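Bench Tips: Comparing Grippers on a Dinner Plate

A plate is a good first object for comparing two grippers. It is cheap, it has one continuous edge, and a poor grip shows up quickly. The notes below cover a two-arm setup with serrated fingers and apply to most parallel grippers of that size. Tests at the Bikutthorpe workshop used the Gekari controller, with the Dinu controller as the second option.

Start with the rim. Bring the fingers in at the lower edge, pointing up, and close on the rim alone. Do not let the tips reach the well of the plate. Once the plate is upright, tilt the wrist slowly in both directions and watch the rim between the fingers. Log any rotation as a slip, even if the plate stays up. 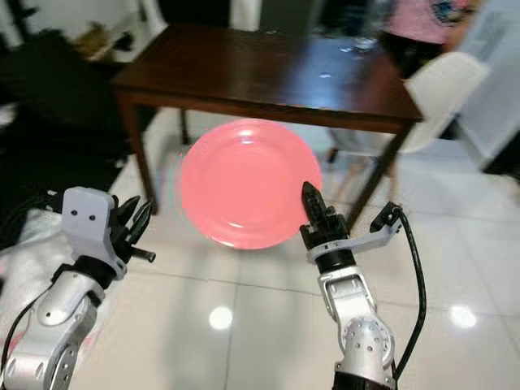 Rim grip with the right arm, plate held upright.

Lifting from flat is harder than holding. The lower finger needs clearance, and a shallow rim gives very little. Approach from the side, touch the rim, then stop and check finger height before closing. Lower the arm in small steps. A finger that drags on the tabletop will read as a false contact on the Dinu controller, so note the height at which the reading first changes.

Keep the second arm back from the plate on single-arm runs. Park it in the same pose every time – a different pose changes the shadows, and the wrist camera may find the plate edge in a different place.
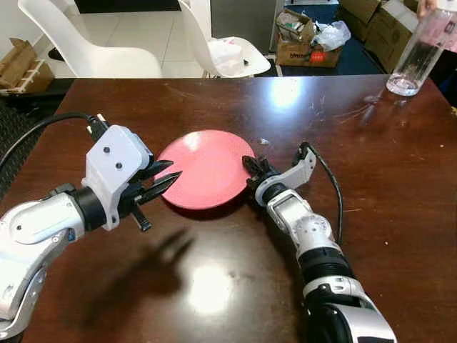
Right finger tips at the rim, plate flat on a dark glossy table.

Glossy tops cause trouble for cameras. Overhead light comes back as a bright spot, and edge detection tends to follow the spot. Fix exposure by hand and write the value down. Run the same set on a dark top and a light one before blaming the gripper.

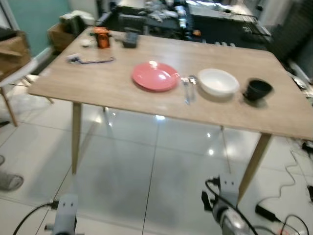
Khairul Liem
Workshop technician, Bikutthorpe

Add other tableware only after the plate runs are stable. I do 30 lifts per gripper with the plate alone, then 30 more with a bowl and utensils next to it. Change one thing between sets: fingers, controller or camera.

On the Gekari, set the closing speed to 1000 for the first set and 2000 for the second. Leave the force limit at 19 for both. Higher speeds save little time on a plate and make the first contact harder to read in the log. 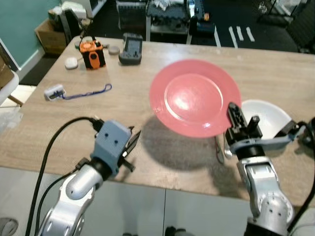
Between sets, wipe the finger serrations with a dry cloth and check the screws on the gripper housing. Run the wrist through its full turn with the power on and the gripper open, and make sure the cable has slack at both ends of travel. Save each log under the gripper name and the table finish.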